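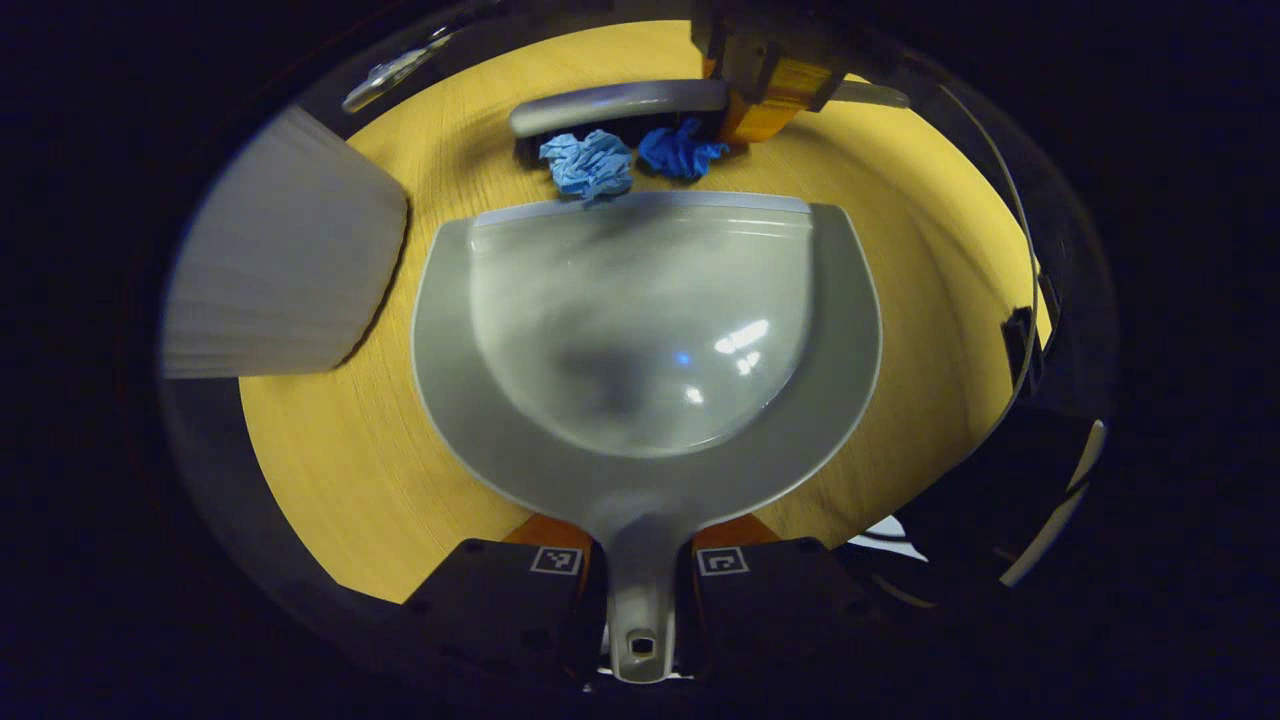 Sweep task, wrist view from the dustpan hand. Pan gripped at the handle, two blue wads just past the lip.

April, started 9:40

Collecting for the sweep-into-pan set on the Skurnwood bench. Two hand-held grippers, one person driving both. One hand has the dustpan, the other has the brush. Goal for the day was 200 usable demos. Ended with 223 recorded, 163 kept after the first pass. More on the rejects below.

Procedure as it stands now, for whoever takes the next block:

Start with both grippers open and clear of the tools. Press record, wait for the beep, then pick up the pan first. Pinch the pan by the handle and let the pads seat before lifting. If the pinch is too far toward the end, the pan rolls when the lip touches the table and the whole demo is junk. Then brush. Lay the pan flat, sweep toward it, tip back a little, hold still for a second, stop recording. Keep the pan hand quiet while the brush hand is working. I kept wanting to scoop with it and that gives two motions where we want one.

Debris is still crumpled stuff only. Re-crumple between demos and drop from chest height instead of placing it. When I placed things by hand they all ended up in the same patch of table, which Irow picked up on last time (the policy swept that patch whether or not there was anything there).

Rejects. The biggest group is lost tracking on the pan hand. It happens when I turn the wrist to bring the lip down and get too close to the table. Slower approach helped in the second half. The next group is my own mistakes: started moving before the beep, bumped the pan with the brush, or dropped the brush. I kept 5 demos where a piece missed the pan and I went back for it, tagged "retry". They look fine to me and I think we want more of them. Skerkix currently filters anything over a length limit, so they will get thrown out unless the tag is respected. Need to check that before upload.

Glare on the pan is worse than I expected. The plastic is shiny and the basin picks up bright spots on one side, plus a bit of blue in a few clips that I first took for a scrap sitting in the pan. Could be trouble for the success labeler. Options are to leave it alone and hope variety covers it, or change pans every 20 or so demos. I would rather change pans. Would also like one that isn't gray, the handles on both tools are gray and in the wrist view they are easy to mix up at thumbnail size.

11:15 – recalibrated both grippers. Left width reading was drifting, closed position off by 8 mm. Fixed after wiping the finger markers and redoing the open/close sequence. Demos recorded before this have the bad width values. Can be corrected from the video afterward but it has to be done before they go into Tsolakis, the converter there takes the widths as they come.

1:30 – second block. Raised the table one notch, easier on the shoulders and the wrist angles look more natural. Noted the height in the session file. Success rate by eye is higher but I was also more practiced by then, so don't read much into it.

To do
– width correction on the morning block
– look at the Skerkix length filter, "retry" tag
– second and third dustpan, different colors
– try some flat debris, paper scraps or similar
– ask for someone left-handed to do a block, all of it so far is brush in the same hand

Batteries on charge, both cards copied and not yet wiped.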